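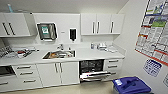 Speaker notes: Getting a small town to switch its water meters
Slot is 20 minutes plus questions. Slides advance by hand, so wait for the cue.

Slide 1. Title
Say good morning, say where I work (Prosser office, billing side). Mention that I am not an engineer. I read meters for years before I moved to a desk.

Slide 2. Where Flarkberg started
Flarkberg had 959 metered connections when we took over the billing. Most of the meters were in basements. A reader had to be let in, and if no one was home we left a card and estimated the bill. Of those 959, we got a real reading on 734 in the last full round before the switch. The rest were estimates, some of them several rounds in a row.
Pause here. People who run small systems will recognize this and usually want to say so.

Slide 3. What an estimate does to a household
Walk through the sample bill. Low estimate, low estimate, low estimate, then a real reading and a bill for 400 dollars. The customer calls and is angry, and the customer has a point. They used the water, but they had no way to know it was running.
Most of those calls were about toilets. Keep this short, it gets a laugh and then people want to tell their own.

Slide 4. The choice
Two options on the table: move the meters out to the curb, or leave them in place and put a radio unit on each one. Curb pits cost more and freeze if they are set too shallow. We went with radio units and the Gindeo billing package. Don't get into brands beyond that. If asked, the bid sheet is on the handout.

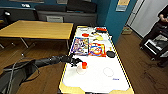 Slide 5. Getting in the door
We still needed to enter every house once. Letters alone did badly. Evening appointments did well, especially between 5 and 7. We also stopped using the word "upgrade" in the letter. People read it as "rate increase." The second letter said "We need 15 minutes in your basement" and the phone started ringing.

Slide 6. Parine
Parine is bigger, just over 1,000 connections, and did the same job the year after. They sent the plain letter first and booked evenings from the start. They also had a plumber on call for stuck shutoff valves. We did not, and we lost most of December to valves.
If time is short, skip the valve photos and go straight to slide 7.

Slide 7. Leak notices
Any meter that never drops to zero overnight goes on a list. The office calls the house the same morning. Script is on the handout, page 2. Read the first two lines out loud so they hear the tone.

Slide 8. Questions
Likely ones: battery life, opt-outs, who pays for a bad valve. For opt-outs, we charge for a manual read. Have the fee schedule open before I start.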